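Calderas que vuelven a la vida: el oficio de poner a punto lo que ya estaba instalado

En el sótano de un edificio de viviendas de Kerkthorpe hay una caldera Erkow de fundición que calienta 9 pisos. La montó la casa Konstantinidis y desde entonces ha cambiado dos veces de quemador. El cuerpo sigue siendo el original. Lambros Karras la revisa cada septiembre, antes de que los vecinos enciendan los radiadores.

Karras empieza siempre por el agua. Mira la presión en frío, purga el punto más alto y anota el resultado en un cuaderno que guarda junto al cuadro eléctrico. Después pasa al vaso de expansión, que en instalaciones de esta edad suele haber perdido parte del aire.
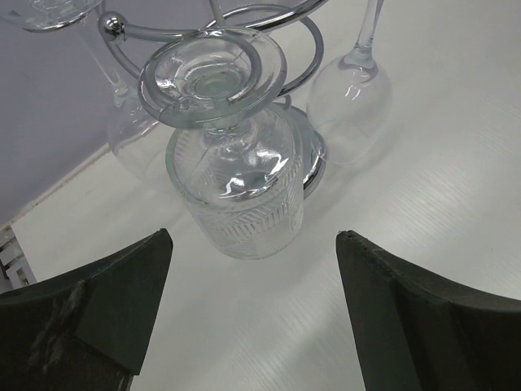
El lodo, el enemigo lento

Los radiadores fríos por abajo casi siempre indican lodo. Es óxido de hierro que se deposita donde el agua va más despacio, y con los años estrecha el paso. En Kerkthorpe el circuito contiene 700 litros y la limpieza ocupó a dos personas una jornada larga. Se instaló un filtro magnético en el retorno - una pieza Troron, con su llave de corte a cada lado - y se añadió inhibidor.

Rafail Dimitriou, que lleva la administración de la finca, recuerda la factura del filtro: 189 euros, sin contar la mano de obra. "Nos habían propuesto cambiar la caldera entera", dice. "Preferimos limpiar primero y decidir después".

La decisión sigue abierta. Una caldera de condensación gastaría menos, pero obliga a entubar la chimenea y a llevar un desagüe hasta el sótano. Karras ha pedido además que se equilibren los radiadores planta por planta, empezando por los más cercanos a la bomba.

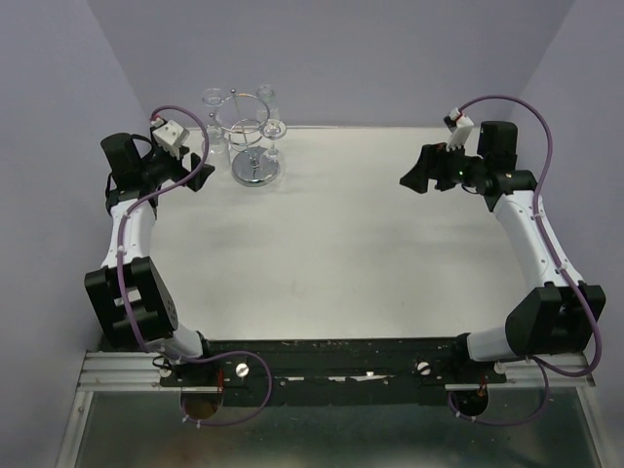 ¿Cada cuánto hay que limpiar el filtro magnético?

El primer año, cada tres meses. Si en dos limpiezas seguidas sale poco lodo, basta con hacerlo en la revisión anual, con la bomba parada y las dos llaves cerradas.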